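Hard water and small machines: an interview with Lensa Sisay

Lensa Sisay has serviced commercial coffee equipment for Brirmont since she left college, and for most of that time her work has been decided by limescale. She maintains machines in cafés, staff canteens and two hotels. We spoke to her about water hardness, filter sizing and the readings she wishes more owners would take.

What the water does

Scale forms when hard water is heated. Calcium hydrogencarbonate breaks down, carbon dioxide is driven off and calcium carbonate settles on the nearest hot surface. In an espresso machine that surface is the heating element or the boiler wall.

"The element is where people expect it," Sisay says. "The first fault I get called to is usually a blocked jet or a level probe. The probe gets a coat of scale, the controller reads the boiler as low, and it keeps filling. Then there is water coming out of the steam wand and the owner thinks the boiler has failed."

She does not replace a boiler on the strength of a scaled probe. The probe is removed, cleaned in citric acid, rinsed and refitted, and the fill cycle is watched through to the end. If the fault returns within the month she looks upstream, at the filter.

Sizing the filter

The cartridge most of her customers use is the Van Wijk 600, fitted under the counter on the cold feed. Its bypass valve lets a set share of untreated water through, so that the blend keeps some mineral content.

"The bypass is set once by the installer and then forgotten. I have opened cupboards where it was still on the factory position, in a district where that was plainly wrong. The cartridge was exhausted long before its change date."

Sisay sets the bypass from a carbonate hardness test taken at the tap on site. Supplier figures, in her view, are good enough for a quotation but no basis for commissioning. A supply zone can be fed from more than one source, and the blend may change through the year. One of her customers, the Justine, saw its tap hardness rise in January and fall again by spring.

She also objects to changing cartridges by date alone. Capacity is stated in litres at a given hardness, so a flow meter on the outlet gives a better answer than the calendar. "If the meter says it is done, it is done. If the meter says there is plenty left but the thing has been in for a year, I change it anyway. They are not meant to sit."

Taste and over-treatment

Owners who have paid for one scaled boiler often ask for the softest water available. Sisay advises against it. Water with very little alkalinity can be corrosive to copper and brass, and the coffee tends to taste sharp. Some machines will not fill at all, as the level probe relies on the water conducting.

Bottled water comes up often, mainly from owners of small tank-fed machines.
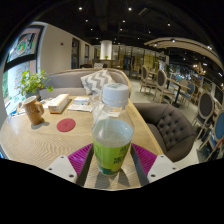 Keeping records

Each machine on her round has a card inside the cupboard door. It carries the date, the meter reading, hardness before and after the filter, and the bypass setting. The drop test takes 3 minutes, and she would like staff to do it themselves every month.

"Most of them will do it if the kit is kept next to the machine. Put it in the office and it stops."

The Mallulov grinder she is often asked about at the same visit needs no water treatment, but she enters its burr changes on the card too. It saves keeping a second one.

Her last request is about the isolating valve. It should be reachable with the machine in place, and staff should know which way it turns. At a recent call she spent 30 minutes moving a fridge to get to it.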